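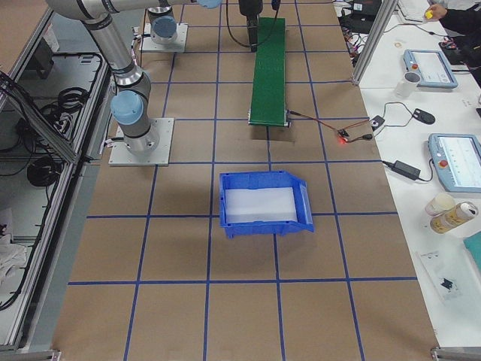 사진 제공: Hubmann / Valentin Hämmerli

Uven 26 산업용 ToF 깊이 카메라

제품 개요
Uven 26은 창고 천장이나 출입구 상부에 고정 설치하는 ToF(Time of Flight) 방식 깊이 카메라입니다. 팔레트 체적 측정, 적재 높이 확인, 출입 인원 집계처럼 한 지점을 계속 지켜봐야 하는 용도에 맞춰 설계했습니다. 깊이 연산은 본체에서 처리하며, 별도의 연산용 PC 없이 네트워크로 측정값만 받아 쓸 수 있습니다.

측정 방식
근적외선 광원을 변조해 쏘고, 돌아온 빛의 위상차로 픽셀마다 거리를 계산합니다. 자체 광원을 쓰기 때문에 야간 무조명 창고에서도 설정을 바꿀 필요가 없습니다. 직사광선이 드는 하역장에서는 유효 거리가 짧아지므로 차양 아래에 설치하십시오. 검은색 고무나 거울면 스테인리스처럼 반사 특성이 극단적인 표면은 측정값이 비어 나올 수 있습니다. 비어 있는 픽셀은 0으로 출력되며, 보간 여부는 설정 화면에서 선택합니다.

주요 사양
측정 거리: 최대 4 m
외형: 알루미늄 하우징, 후면 방열판 일체형
무게: 292 g (브래킷 제외)
전원: PoE 또는 24 V DC 단자
통신: 기가비트 이더넷, M12 커넥터
출력 데이터: 깊이 맵, 포인트 클라우드, 적외선 강도 영상
방진·방수: IP65
설치 방향: 하향, 수평, 경사 모두 가능

소프트웨어
설정 도구 Gorkby가 기본 제공됩니다. 브라우저에서 카메라 주소로 접속하면 바로 열리며, 따로 설치할 프로그램은 없습니다. 관심 영역 지정, 바닥면 보정, 배경 저장, 임계값 알람을 여기서 설정합니다. C++와 Python용 개발 키트는 고객 지원 페이지에서 내려받을 수 있고, 리눅스와 윈도우를 지원합니다. 카메라를 여러 대 묶어 쓰는 경우 시간 동기화는 PTP로 맞춥니다. 인접한 카메라끼리 시야가 겹치면 변조 주파수를 서로 다르게 지정해야 간섭이 생기지 않습니다.

설치 시 확인 사항
- 렌즈 앞 보호창에 붙은 필름은 전원을 넣기 전에 제거합니다.
- 전원 인가 후 센서 온도가 안정될 때까지 20분 정도 예열한 다음 바닥면 보정을 실행합니다.
- 벽이나 기둥에 너무 붙여 달면 다중 반사로 거리가 실제보다 길게 나옵니다.
- 보호창은 마른 극세사 천으로 닦습니다. 알코올은 코팅을 손상시킵니다.

개인정보 관련
인원 집계 모드에서는 적외선 강도 영상을 저장하거나 전송하지 않고 집계 수치만 내보냅니다. 이 모드를 해제하려면 관리자 암호가 필요하며, 변경 이력은 본체에 기록됩니다.

구성품
본체, 벽면·천장 겸용 브래킷, M12 이더넷 케이블, 고정 나사 세트, 간이 설명서. PoE 스위치와 24 V 전원 공급 장치는 별매입니다.

주문 정보
품번: UV26-1475
공급: Oltano
10월 주문분부터는 새 브래킷이 포함되어 출고됩니다. 기존 브래킷과 나사 간격이 같아 교체 설치할 수 있습니다. 수량 견적과 시험용 대여는 문의 양식에 설치 높이와 측정 대상을 적어 보내 주십시오.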